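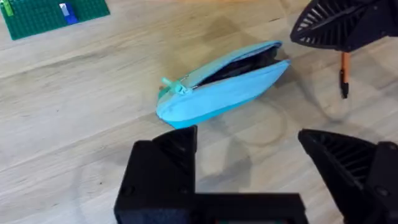 Open Day at Wulleck: Two Arms, One Pencil

Posted 5 Nov 2018 by Ulises Daza

The flyer for the Wulleck open day promised "a look at the helpers of tomorrow." I have been going to this kind of thing since I was an apprentice at Yensuk, and tomorrow has been late for most of that time, so I went in with low hopes and a full thermos. Orathai Sangkhawat came along because she teaches second grade at Brillmont and wanted to know if any of it was worth bringing a class to see.

The workshop is at the back of the old Bruselell building, past the loading dock. You sign a sheet, you get a sticker, and then you wait by a rope until the group ahead of you is done. Ours was a mixed bunch of parents, a few retired people like me, and two young men who asked about motor torque until the rest of us wandered off.

The job on show was putting a pencil away in a pencil pouch. If that sounds small, it is. To be fair to them, I spent years around machines that could lift an engine block and would have been useless at this. Cloth gives way when you touch it. A zipper opening is never the same shape twice. I know why it's hard, and I would still like to see it done at a speed that doesn't let my coffee get cold.

The pencil

Start with the easy part. The black gripper had the pencil hanging straight down, point toward the wood, with the light blue pouch next to it and the zipper partly open. A person would have the thing put away before you noticed. I will say the grip looked sensible: ribbed fingers on a plain wooden pencil, nothing fancy, and no special holder added to make it come out right. I looked for one. At these shows there is often a little jig or a dab of glue that goes unmentioned.

Ketsara Phromma, who was running our session, said the fingers are soft enough to bend around what they pick up. I asked if I could try one on my own finger. She let me, on a spare, and it does give a bit. One point to them.

The lineup

Orathai liked that the tabletop had kid stuff on it, the green LEGO baseplate especially. I was less charmed. Toys make any machine look friendly, and it is an old trick. I asked Chaiwat Luangrath whether the toys were part of the job or only there to look nice. He said they had been used in other sessions and that it was good for the arms to work with a messy background. Maybe so. I would have liked to see one of those other sessions.

The numbers

A poster by the door said 600 practice runs. It didn't say what counts as a run. I asked Sunee Duangkaew, who seemed to be in charge, and got a better answer than I expected: a run is any attempt, good or bad, and roughly 200 of them were thrown out for one reason or another. Her success figure for the pouch was 87 percent. I asked who decides what a success is. She said a person watches and presses a key.

So if the pencil is halfway in and the person pressing the key is having a good day, is that a yes? She laughed and said they argue about that too. I wrote it down because it was the most useful thing I heard all day. The poster should say it.

I also asked whether someone out of sight was steering. Chaiwat said yes for the practice runs, no for what we were watching. I have only his word for that. There was a fellow at a desk behind the rope with both hands on the keyboard, and I kept an eye on him, and as far as I could tell he was answering his mail.

The blue cloth

Soft things are where these machines usually come apart, so I paid more attention at this point. The gripper on the left has the edge of the blue cloth pinched and it has all bunched up like a small pillow. The arm on the right, in the striped sleeve, is reaching in from its own side, and the pencil is lying on the table. Orathai said it reminded her of two kids sharing one jacket. I thought the left one was squeezing harder than it needed to – but then I would say that.
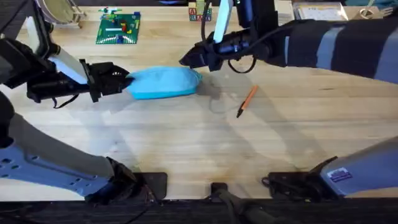

What I asked afterward

They gave us ten minutes for questions, and I used more than my share. In case anybody from the club is thinking of going:

Can it close the zipper? "Working on it."

Does it work with a different pouch? Ketsara said a similar one, yes, most of the time. A leather one, no. I respect a plain no.

What would something like this cost? There was a single gripper in a glass case with a tag reading $2399, and that was for the gripper alone. Nobody would give me a price for the whole table. When I asked a second time I was handed a brochure.

Who is it for? I got three answers from three people: packing lines, hospitals, and "research." I would pick the packing line, and even there I think a fixed machine with a good chute would beat it for years to come. The Yensuk line had chutes. They jammed, but you could fix them with a broom handle.

Would I bring a class?

Orathai says yes, for the older ones, if the wait at the rope can be shortened. She thinks her students would enjoy seeing a machine find something difficult that they can do without looking. I told her they would be bored by the third try, and she told me I was the one who stayed for two more sessions.

Wulleck says they will open the doors again in February. Sunee promised me the zipper by then. I have it in my notebook with her name next to it, and I'll be bringing my own pouch, an ugly canvas one with a sticky zipper. Parking is on the Bruselell side. Don't use the front lot, they tow.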